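Cell 27 in our Oltport shop has two arms on one table, and I am the person who looks after it from January. I want to defend an opinion which my colleagues find old-fashioned: a cell should be repaired on a schedule, also when it has no fault.

The usual practice is the opposite. The arms run until a gripper slips or a joint gives an error, then somebody comes with a hex key and a bad mood. Nathalie Després, who set up the cell before me, worked like this for 309 shifts and her logbook is very honest. Most entries are short. "Left cable tight again." "Tightened rail clamp." She repaired the same three or four things many times, and each time it was in the middle of other work.

I don't criticize her. The work we give to this cell looks easy, and so people think the machine has an easy life. Stacking bowls is light. But the wrist turns and the gripper closes in every cycle, and a cable does not know that the bowl is light. 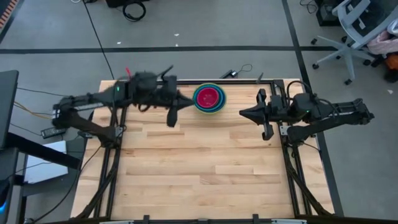

## What I check, and when

At seven in the morning, before the first run, I do these things:

- I move each arm by hand, with power off, and listen.
- I follow every cable loop with my fingers from the shoulder to the wrist.
- I put a wrench on the bolts of the black frame, first under the arms.
- I close both grippers on the same test block and compare.

It takes 27 minutes. Muireann Ó Riain, our planner, calculated that this is too much for a cell which "works fine," and she asked me to do it only after an alarm. Her calculation is correct if you count only my minutes. It doesn't include the afternoon when we lost 300 recorded cycles, for the reason that one bracket had moved and the two arms no longer agreed where the table was.

I accept one point from her side. A check can also do damage. If you open a connector every day, you will wear it out, and I have done this myself with a Vikel plug. So now I look at connectors and I touch them only when there is a sign.

The finger pads are a different question. I change them at 448 cycles, even if they look good, and I keep the old ones in a bag for the Fahy cell, where the parts are less smooth. Muireann would like to wait until they slip. We have not agreed about this yet, and the pads are on my order list for next month.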